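Chapter 4
Sorting, Matching and Grouping with Solid Shapes
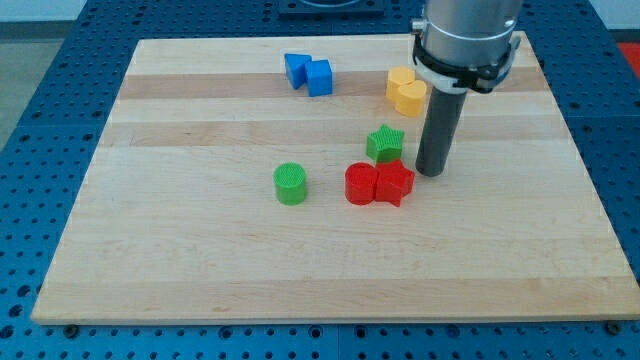 Figure 4.1 Printed blocks in four colors on a wooden board. The green cylinder and the red cylinder are similar in size and shape and differ in color.

Chapter contents
4.1 What a sorting task asks of a learner
4.2 Attributes and the order in which they are noticed
4.3 Preparing the work surface
4.4 Setting out a first collection
4.5 Recording a sort
Review and practice

Key terms
attribute, collection, competing attribute, free sort, directed sort, re-sort, work surface

After studying this chapter, you should be able to:
explain the difference between a free sort and a directed sort;
choose a small collection of solid shapes in which at least two attributes compete;
prepare a table and board for individual or paired work;
record a learner's sort in a form that another adult can read.

Introduction

A sorting task looks simple to an adult. Objects that are alike go together, and objects that are different are kept apart. The difficulty lies in the word "alike." Two blocks may be alike in color and different in shape. Two others may be alike in shape and different in color. A learner who is asked to put together the things that belong together must first decide which kind of likeness will count, and must then keep to that decision until every object has been placed.

Figure 4.1 illustrates the point with very few materials. The two hearts match in both shape and color, and most learners will pair them without hesitation. The two blue blocks match in color alone: one is a cube and the other a triangular prism. The green star and the green cylinder also share a color. Yet the green star has something in common with the red star-shaped block, and the green cylinder has a close partner in the red cylinder. A learner who begins by color will arrive at one set of groups, and a learner who begins by shape will arrive at another. Both are correct.

This chapter is concerned with collections of that kind. Chapter 3 dealt with loose household materials such as buttons, lids and spoons, where likeness is often a matter of degree. Solid shapes offer a more controlled setting. The attributes are fewer, the boundaries between them are clearer, and the adult can predict most of the sorts that a learner is likely to produce.

4.1 What a sorting task asks of a learner

In a free sort, the adult gives no rule. The learner is told only to put the blocks into groups, and the choice of attribute is left open. In a directed sort, the adult names the attribute: "Put the ones with the same color together." The two tasks use the same materials but call on different skills. The free sort shows what a learner notices. The directed sort shows whether the learner can hold a rule in mind when other attributes compete with it.

A third form, the re-sort, follows either of the first two. When the groups are complete, the blocks are returned to the middle of the board and the learner is asked to find another way. Many learners who sort quickly on the first attempt are slow on the second. Some rebuild the same groups in a new position and consider the task finished. This response should be recorded and should not be corrected at once. A short pause, followed by the words "Is there a different way they could go together?", is usually sufficient prompting.

The course notes prepared by Forough Esfahani for the Bradden teaching program describe a learner who placed a heart with a star and would not be moved from the choice. Asked to explain, the child said that both were "shapes you draw on cards." The attribute was one that the adults had not planned for. Under the scoring guide then in use, the answer was marked as an error. The guide was revised the following June, and the current version accepts any group for which the learner can give a reason that applies to every member.

4.2 Attributes and the order in which they are noticed

Color is the attribute most readily available to a person looking down at a table. It can be seen from any side and does not change when a block is turned. Shape is less dependable. A triangular prism lying on its side presents a different outline from the same prism standing on its end, and a learner may not recognize the two positions as one shape. A cylinder seen from above is a circle. Seen from the side, it may be taken for a rectangle.

For this reason, the adult should decide in advance whether blocks will be presented upright, on their sides, or in a mixture of positions. An upright presentation is easier and is suitable for first sessions. A mixed presentation is more demanding and should be introduced only when the learner sorts upright blocks with confidence.

Surface texture is a further attribute, and one that is easily overlooked. Printed blocks commonly carry fine lines on their top faces and feel smoother along their sides. Learners who explore by touch may group blocks by the pattern of these lines. If texture is not intended to form part of the task, choose blocks with similar finishes. If it is intended, allow time for handling before the first instruction is given.

4.3 Preparing the work surface

A work surface serves two purposes. It keeps the materials within reach, and it marks the area in which the task takes place. A wooden cutting board is well suited to both. It is heavy enough to stay in position, its edges can be felt as well as seen, and it can be lifted away at the end of the session with the collection still on it.

A board with a pale, even tone is preferred. Striped boards are acceptable where the stripes are close in color. Strongly contrasting stripes should be avoided in early sessions, as some learners will line the blocks up along them and treat the lines as part of the task. The board should be placed on a stable table, with a margin left on every side so that it is seen as a separate area.

Ardalan Kazemi, who supervised the classroom trials at Grindcombe, recommends that the adult sit beside the learner and not across the table. From the opposite side, the adult sees the groups in reverse, and written records made from that position contain more errors of left and right.

4.4 Setting out a first collection

A first collection should be small. It should include at least one pair that matches in every respect, so that the learner meets an early success, and at least two blocks that could reasonably belong to more than one group. Blocks without an exact partner should also be present. They prevent the learner from assuming that every object must end in a pair.

The adult may set the blocks out in loose pairs or scatter them. Loose pairs suggest a solution and are useful for demonstration. A scattered arrangement gives nothing away and is required for a free sort. Whichever arrangement is used, it should be noted on the record sheet before the learner begins.

Allow 30 minutes for a first session, including time for handling the blocks and for one re-sort.

Before you read on

Study Figure 4.1 and write down every way in which the blocks could be grouped using a single attribute. Then find one block that would change groups if the rule changed from color to shape. Keep your notes. You will need them for the recording exercise in Section 4.5, and a blank record sheet is provided on page 262.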